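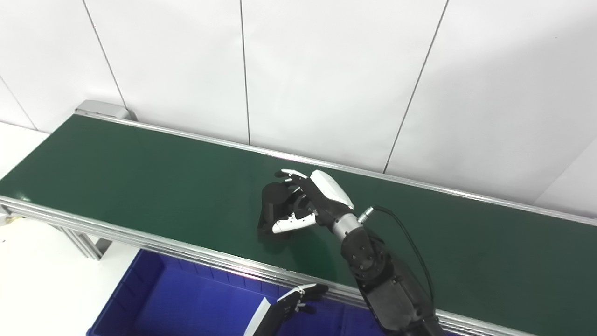 Notes From the Conveyor Cell
Print | E-mail this post
Home | Posts | Archive | Contact

The Drollberg cell has recorded 184 demonstrations for the Ollura sorting policy. The target for October remains 600. Each episode covers one reach to the belt and one grasp with the right hand. Review of the first set led to 37 being withdrawn for late grasps. They will be recorded again on Sunday.

Episodes with no object on the belt are also retained, so that the policy learns to wait. 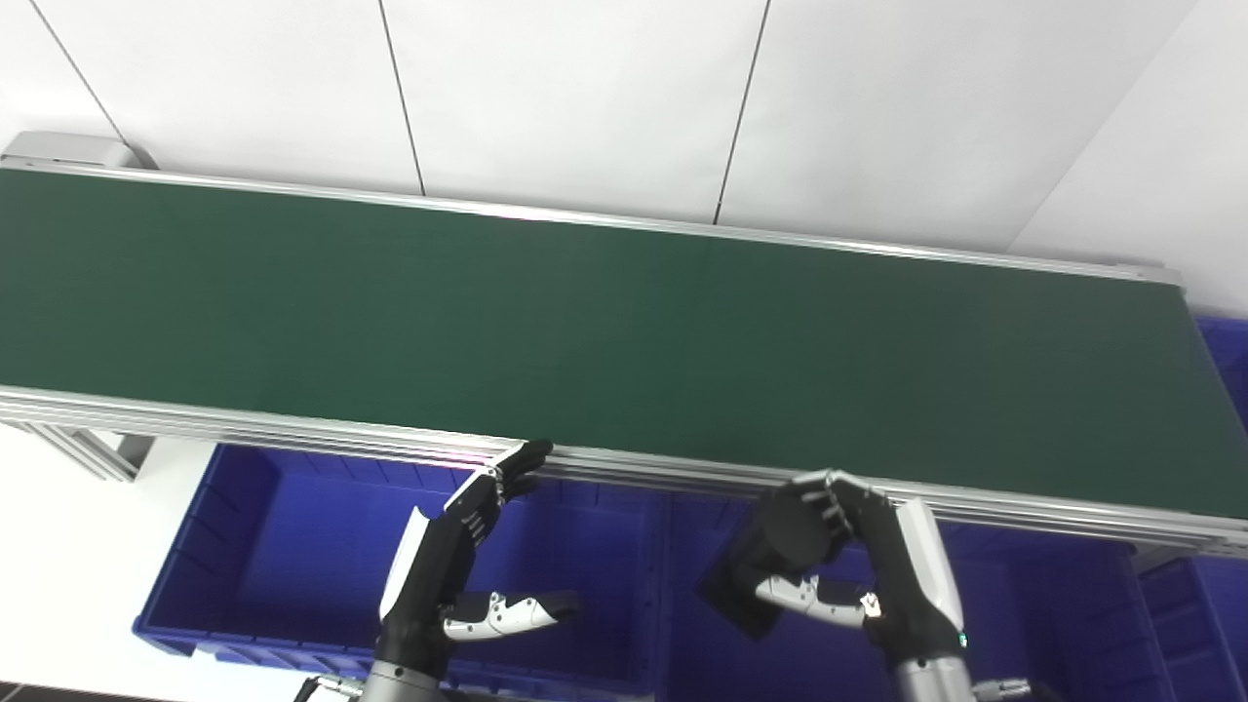

Both hands at the near rail, belt clear.

This site uses cookies. Accept | Settings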